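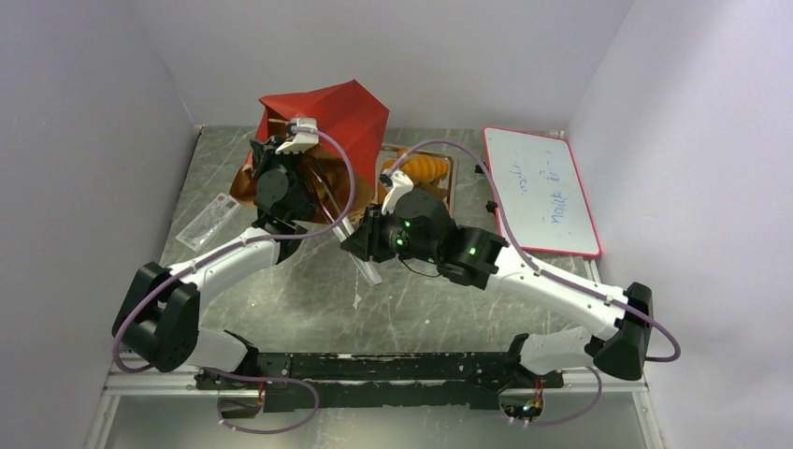
Les deux bras sur leur rail, avec une partie des objets sortis pour l'essai.

Jeudi 11 novembre 2021

J'ai fini par lire la note technique de Drostadix en entier, annexes comprises, et je l'ai lue deux fois. Comme on me demande depuis des semaines ce que j'en pense, et que je réponds chaque fois par un haussement d'épaules, autant l'écrire une bonne fois.

Le principe d'abord. On prend deux bras bon marché, on les fait piloter par un opérateur, on enregistre les trajectoires des articulations et les images, et on entraîne une politique qui imite le tout. Rien de neuf jusque-là. L'apport revendiqué par Drostadix tient dans un mot, le « réancrage » : toutes les quelques fractions de seconde, la politique réestime la position de l'objet par rapport à la pince et corrige la suite du geste, au lieu de dérouler le morceau de trajectoire qu'elle avait prévu. L'idée est bonne. Elle est même assez bonne pour que j'aie eu envie d'y croire, et c'est en général à ce moment-là que je commence à me méfier.

Le chiffre que tout le monde recopie vient de la première page : 604 essais, presque 141 objets différents, et une courbe qui monte. Je passe sur le « presque », qui est d'eux et qui m'a fait tiquer (un inventaire d'objets, ça se compte, à plus forte raison quand on en a fait l'argument principal). Ce qui m'intéresse, c'est la manière dont ces 604 essais ont été obtenus, et là il faut aller chercher dans l'annexe, dans un paragraphe en petits caractères que les auteurs n'ont manifestement pas relu avec le même soin que l'introduction.

On y apprend qu'un essai est déclaré valide si « la scène initiale est conforme ». Conforme à quoi ? Deux lignes plus bas : à une disposition que l'opérateur juge raisonnable. Autrement dit, quand l'objet est mal tombé, on le repose et on recommence, et l'essai raté n'a jamais existé. Je ne parle pas de fraude. C'est ce que fait n'importe qui au bout de trois heures devant une table, et je l'ai fait aussi. Mais une méthode dont tout l'intérêt est de rattraper les mauvaises positions, évaluée sur des scènes dont on a retiré les mauvaises positions, je ne sais pas bien ce qu'elle démontre.

Venons-en aux objets. Chez nous, sur la plateforme Tamano, on essaie de ne pas choisir trop gentiment. Du papier ou du plastique plié, rouge, tout en facettes, que la pince aborde presque toujours de biais. Du film translucide froissé dessous, qui n'a pas de forme et qui en change dès qu'on l'effleure. Une longue tige transparente en travers de la table. Une boîte blanche imprimée, posée à plat, qui a l'air facile. Un machin orange à anneaux dans un plateau peu profond. Mettez tout cela ensemble et vous avez déjà de quoi embarrasser à peu près n'importe quel estimateur de pose.

La tige surtout. Un objet transparent sur un plateau métallique gris et rayé, c'est une vacherie pour la vision : les rayures du plateau se lisent à travers, les reflets se déplacent avec la caméra, et le réseau se raccroche à ce qu'il peut. Or dans la liste de Drostadix, j'ai cherché les objets transparents. Il y en a 2. Deux gobelets, du même modèle, de deux tailles. Les résultats pour cette catégorie sont fondus dans une ligne « divers », dont la moyenne est très convenable grâce aux éponges.

Même remarque pour les matières souples. Le réancrage suppose qu'il y ait quelque chose à quoi se réancrer, donc une forme stable entre deux estimations. Avec un cube, très bien. Avec un film plastique, la pince modifie l'objet en le touchant, et la deuxième estimation porte sur un autre objet que la première. La note règle la question en une phrase : « le comportement s'étend naturellement aux objets déformables ». Je me suis habitué à lire « naturellement » comme « nous n'avons pas essayé », et je n'ai trouvé dans l'annexe aucune raison de changer d'habitude.

J'ai tout de même voulu voir. J'ai réimplémenté la boucle de correction d'après leur pseudo-code (il y manque la définition d'une variable, merci à eux) et je l'ai greffée sur notre politique habituelle. J'ai fait 15 essais par configuration, ce qui est peu, je le sais, et je ne mettrai donc pas de pourcentages ici. Quinze essais, ça donne une impression, pas un résultat.

Mon impression, donc. Sur les objets rigides et opaques, la correction aide. La pince arrive mieux centrée, elle pousse moins l'objet devant elle, et je n'ai pas eu à régler grand-chose pour en arriver là. Je le dis d'autant plus volontiers que je m'attendais à l'inverse. Sur le pliage rouge, c'est partagé : selon la facette qui fait face à la caméra, l'estimation saute d'une orientation à l'autre et le poignet se met à hésiter – un petit tremblement assez pénible à regarder. Sur la tige, c'est franchement pire qu'avant. Sans correction, le bras se trompait avec assurance et attrapait parfois quelque chose. Avec, il se trompe, se corrige vers une autre erreur, et finit par refermer les doigts à côté.

Il y a enfin la question des deux bras. La note s'intitule « manipulation bimanuelle », mais dans la grande majorité des tâches décrites, un bras travaille pendant que l'autre attend. Le seul exercice où les deux pinces tiennent le même objet est traité dans une demi-page, sans tableau. C'est pourtant là que l'affaire se complique : si chaque bras réestime la position de l'objet pour son compte, les deux estimations n'ont aucune raison d'être d'accord, et on obtient deux corrections qui tirent chacune de son côté. Faut-il un bras maître ? Une estimation commune ? Les auteurs disent y travailler.

On m'objectera que le jeu d'épreuves Wurkadville donne un bon score à la méthode. C'est vrai. Wurkadville a été conçu pour des objets rigides posés sur fond uni, et il mesure très bien la capacité à saisir des objets rigides posés sur fond uni. Je préfère de loin le protocole Wasilewska, qui impose un tirage au sort des positions de départ et interdit de replacer quoi que ce soit. Il est long, il est ingrat, les scores y sont laids. Drostadix ne l'a pas fait passer à sa méthode, ou ne l'a pas publié.

Ce que je compte faire : garder la correction pour les objets opaques, la couper dès que la confiance de l'estimateur descend trop bas, et passer l'ensemble au protocole Wasilewska courant décembre, tige comprise. Je publierai les ratés avec le reste. Si quelqu'un chez Drostadix veut m'envoyer la définition de la variable manquante, je suis preneur, et je referai les essais avec la bonne valeur si la mienne est fausse.

Articles récents
Pourquoi je ne crois plus aux courbes d'apprentissage lissées
Câbles, rails et jeu mécanique : notes sur Tamano
Le protocole Wasilewska, relu à froid
Imitation : combien de démonstrations avant de s'ennuyer ?

Contact | Tous droits réservés | Haut de page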